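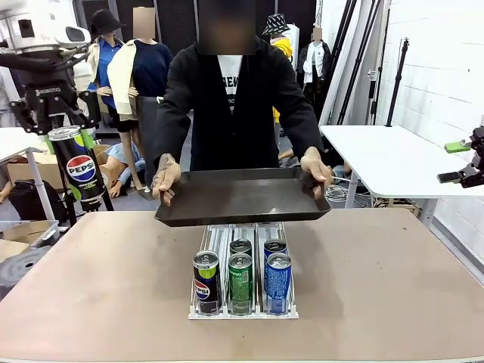
Three-lane rack on the table, with the dark tray held over it

Can rack for slim cans: how do I stop them leaning, and will a tray on top work?

Posted in Kitchen and Storage, 17 May 2018

Hollis Wojcik

I've bought one of those clear plastic can dispenser racks with three lanes side by side and a white base. It's a Zavia one. The plan is to keep slim cans in it on the bottom shelf of the drinks fridge at our club room, standing up, so people take from the front and the ones behind come forward.

I have two problems. The first is that the slim cans have a bit of room either side of them in the lanes. When the rack is full they seem all right, but once a lane is down to one or two cans they lean over, and sometimes the back one doesn't slide down at all. I've tried it with Pepsi and with a couple of other makes and there isn't much difference between them.

The second is height. The shelf above is fixed and I'd like to use the space over the cans. I have a dark rectangular tray with raised sloping edges and I was thinking of resting it on top of the cans to hold snack bars. Is that daft? The fridge is a Truvari, the shelf is 576 mm wide inside and there is 100 mm spare above the tops of the slim cans.

I can send the rack back until the end of the month but I'd rather keep it if it can be made to work.

Hazel Nguyen-Tran

On the leaning: check whether your lanes adjust. A lot of these racks have dividers that clip into the base, and they come out of the box set for ordinary fat cans. Turn the rack over and look for a second row of slots. If there is one, pull the dividers up one at a time, starting from the back, and move them in. Mine were stiff the first time. Don't lever them with a screwdriver because the clear plastic cracks.

If yours are moulded in one piece you can pad the lanes. I used self-adhesive felt strip on one side only, low down. Padding both sides made the cans stick. Keep the felt off the bottom of the lane or nothing will move.

For the back can not sliding, put something thin under the rear of the base so it tips forward slightly. Two folded beer mats did it for me, later swapped for rubber door bumpers. Wipe the runners as well. One leaky can leaves them sticky and you won't notice until they stop sliding.

I wouldn't rest the tray on the cans. It will be fine until someone takes a can from the front, and then the whole thing is sitting on the back row with all the snack bars heading for the door. Every can taken changes what is holding it up. If you want the tray in there, it needs its own support. Rønning do a wire shelf riser with folding legs, and I think the legs go high enough to clear slim cans, but measure before you order. Remember the rim of the tray when you work out the height. Put the tray on first, load it, and only then slide the rack underneath.

plestlow_pete

We had the same rack and gave up, cans go straight on the shelf now. Nobody at ours bothered filling it from the back anyway so the old ones never got drunk. Works better in a cupboard.

Hollis Wojcik

Thanks both. There was a second row of slots, hidden under a sticker. I've moved the dividers in and the cans stand straighter. I haven't tried tipping the base yet. The tray can go on top of the fridge for now, and I'll look at the risers before the August tournament when we get busy.

Hazel Nguyen-Tran

Good. If you do tip it, don't go too steep or the front can will jam against the lip and be awkward to lift out.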